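Demonstration work and staffing on the handling floor
Kornholm Staff Forum > Workplace Automation

j_kirui
Colleagues are asked to use this thread for comments on the demonstration work now running in the Oseck room.
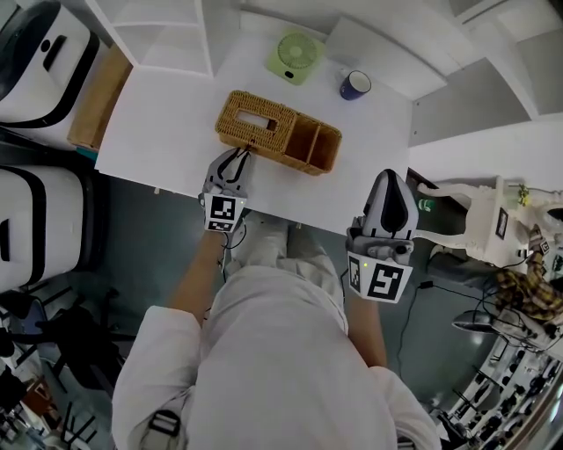

Staff on this assignment handle ordinary household articles with a pair of hand-held grippers, and the recordings are used to train the arms. Sessions are limited to 50 minutes. The assignment is voluntary and is paid at the handling rate.
Josphat Kirui, Operations

flakar_line
Thank you for the notice. The handling rate does not seem appropriate. A person who teaches a machine a task is doing training work, and the grade should say so. I would also like to know what happens to the packing posts once the arms are in service.

mreyes83
I must disagree in part. I have completed 9 sessions and found them less tiring than the packing line – my wrists are another matter. Fifty minutes is too long with a gripper in each hand.

j_kirui
No packing post will be withdrawn before May. I cannot give an undertaking beyond that date. The point about wrists has been passed to Occupational Health.

flakar_line
With respect, that is a short assurance. At the Carhuamaca site, 3 posts were left unfilled after similar work, and no notice was given.

mreyes83
Those were retirements, as I understood it.

flakar_line
They were retirements that were not replaced. The effect on the remaining shift was the same.

j_kirui
The grading question will be put to Personnel this month. Please send session lengths and any discomfort to me in writing.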